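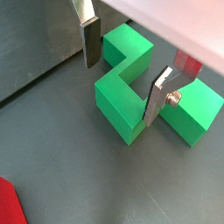
Subject: Re: Winus driver after the upgrade
From: Tudur Meredith
Date: March 13, 2025

Prapai Klinhom wrote:
> Build 2183 installs fine but the Winus card drops off
> the bus after 50 minutes. Anyone else?

Same on 2 of our 7 machines — both have the older Curkov chipset. Going back to the November driver fixed it. Planton support has my logs but no date for a patch.

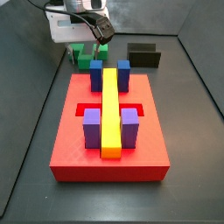 Yellow bar on the red base

I'd hold off on upgrading the rest until they answer.

Tudur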